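May 23, 2025
Noémie Poulain, returns bench notebook

Full shift with both arms on the small electronics line. Wenceslao set the table up before I came in and had the Lacson sheet taped by the door, so no hunting for the settings this time.

Main thing to write down is how the bench job has changed. Before October each of us opened a carton, sorted what was in it, checked the item and typed the result. Now the arms do the picking up and holding, and we do the deciding. Bernadette says her wrists are better and her eyes are worse. She spends most of the shift at the screen, and I think we need to swap places every 40 minutes. Right now people swap when they feel like it, so some never do.

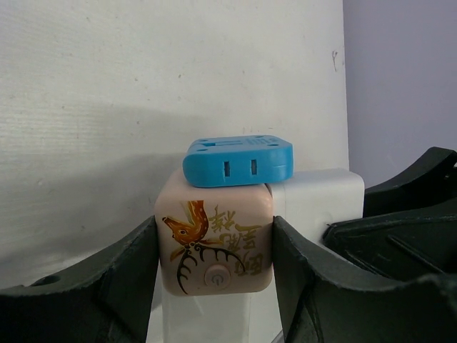

Small chargers and adapters are still the slow part. When things sit touching each other the software wants to treat them as one item, and one of us has to step in and mark where each ends. I did this 7 times before lunch. Glossy shells with rounded corners are worse than flat boxes. Anatole wants to lower the grip force for those. I'd leave it alone until we have a proper list of what slips.

Maëlys asked what happens to the four people on the late bench once the Nemano cell is running. I don't have an answer and said so. Kostden told us 2000 items a week is the target, but they didn't say how many people that means. Wenceslao will ask.

To do:
- wipe the tabletop, marks are building up
- print the swap times, large
- ask Lustex about spare finger pads - the order form is in the blue folder

Last updated by N. Poulain, end of shift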